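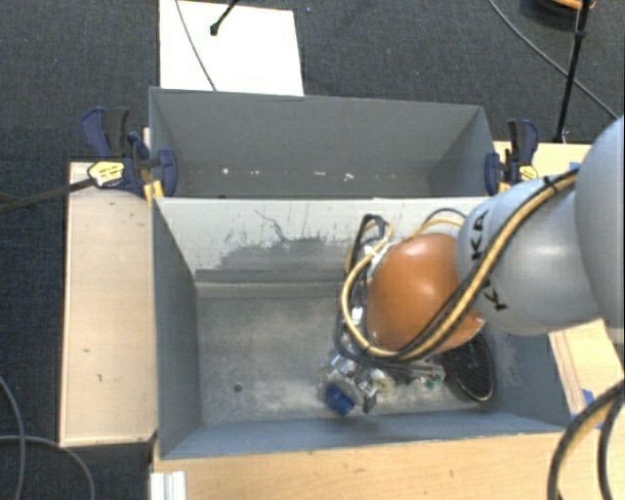
The Town That Kept Its Repair Shop

Purnberg had five places to get a toaster fixed when Sieglinde Hamann started work there at nineteen. Now it has hers. The shop sits on the corner across from the old creamery, with a bell on the door and a counter worn pale where people set down their vacuum cleaners.

"I didn't plan to be the last one," Hamann says. "The others retired and I was still paying off the lathe."

Last year she and her two employees took in 2,146 items. Lamps made up the biggest group, followed by sewing machines, mixers and radios. She writes every job in a ledger with the owner's last name, the fault and the price, and she has the ledgers going back to her first week. The early ones are full of televisions. Those stopped coming when the sets got thin.

The most common fault in any year is a bad cord. It costs less than lunch to replace, and Hamann says a lot of people have already bought a new appliance by the time they bring her the old one. They want it for the cabin, or for a kid moving into a first apartment.

Parts are the hard side of the business. For newer machines she can often order what she needs, if the maker sells it. For older ones she buys dead machines and strips them. The back room has 83 drawers, each with a strip of masking tape for a label. The labels are in pencil. A drawer that says "knobs, cream" has been full since the eighties, and she is still glad to have it.

Some things she turns away. She won't open a microwave. She won't touch a hair dryer that has been in water. Anything glued shut gets a look and usually a no, and the customer pays nothing for the look.

In Cakbridge, 37 miles down the river, the last repair shop closed in June. Its owner drove his stock up to Purnberg in a borrowed horse trailer, and it took most of a day to unload. Hamann paid him for the tools and he threw in the rest. There were boxes of drive belts, a drawer of Akande motor brushes she had been hunting for years, and a Panasano turntable with a note taped to the lid that said "hums." It still hums. She has it on a shelf and works on it when the phone is quiet.

Cakbridge customers now make the drive, though most of them save up a few broken things first. One woman came with a fan, two clocks and a bread machine on the same trip. The fan and one clock went home with her that afternoon. The bread machine needed a paddle shaft and stayed three weeks.

Prices are on a card by the register. A cord is a flat rate, and so is a plug. Everything else is charged by the quarter hour, with a call to the owner before the bill gets past half of what a new one would cost. Hamann took that rule from the man who trained her. She says it has lost her some work and saved her many arguments.

The question of who comes next is open. Her younger employee, who started by sweeping up after school, can now rewind a small motor and is slowly learning the sewing machines. The building is paid for. The roof is not new, and the last estimate on it was high enough that she put it in a drawer.

She opens at eight. By half past there is usually someone at the counter with a lamp under one arm, explaining that it worked fine until it was moved.

We use cookies to improve your visit and to remember your settings. By continuing to read, you agree to our cookie policy. Accept | Manage choices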